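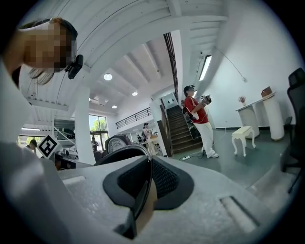

Headband on, gripper in front.

Trernis Home Furnishings Set

Welcome! Trernis is a table of 388 sofas, beds and dining sets from the Rolter and Nambiar showroom lists, put together by Costel Husar. We love how easy it is to sort by seat depth!

Rice cooker with its lid up. 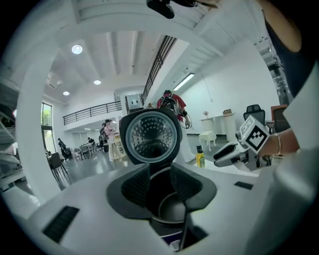 Columns

item_id, maker, room, width_in, depth_in, fabric
Widths are in inches. Fabric is blank for 63 rows.

Updates

New rows go in every October. Plolgate mattresses are next, and we can't wait!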